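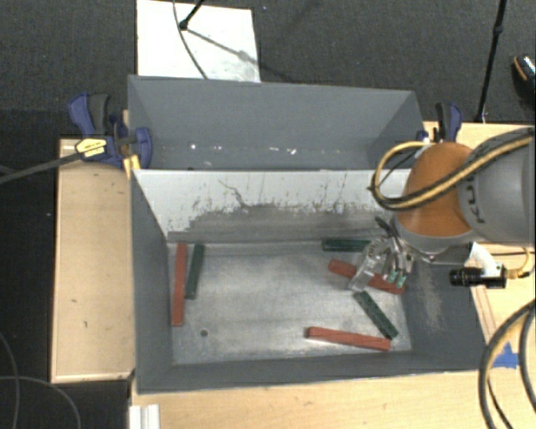 We're after 23 people to come and have a go at running our picking cell at the Cluswood open day in March, and you don't need to know a thing about robots. I mean it! If you've ever packed a dishwasher, you've got the right sort of brain for this.

I'm Grethe, I look after the demo side at Trullumance, and I'll be with you the whole time. The job is bin picking, so you'll be working with the arm, two metal bins and a pile of red and green blocks. You choose which block the arm goes for next, and we write down what you chose and ask you why. (There's no wrong answer. My own picks are pretty questionable once the blocks end up leaning on each other.)

Each session runs 3 hours with a proper break in the middle, and you'll get lunch and a $143 gift card for your trouble. Mornings start at 9, arvos at 1. Tell me which you'd like and I'll do my best.

A few things to know:

- You need to be 18 or over
- Closed shoes, please, and long hair tied back
- Colour-blind people are very welcome, just tell me beforehand so I can set up your session differently
- There's a bit of standing, but we've got stools

Guðlaug Eskildsen from our software crew will give a short talk after lunch about Miter, our planning program, which has 3,000 practice picks under its belt and still gets stuck in the corners. Bring her your curly questions, she loves them.

Keen? Leave your name at the Overgaard front desk, or ring and ask for Grethe Ásgeirsdóttir. Bring a friend if you like, but they'll need to put their name down too.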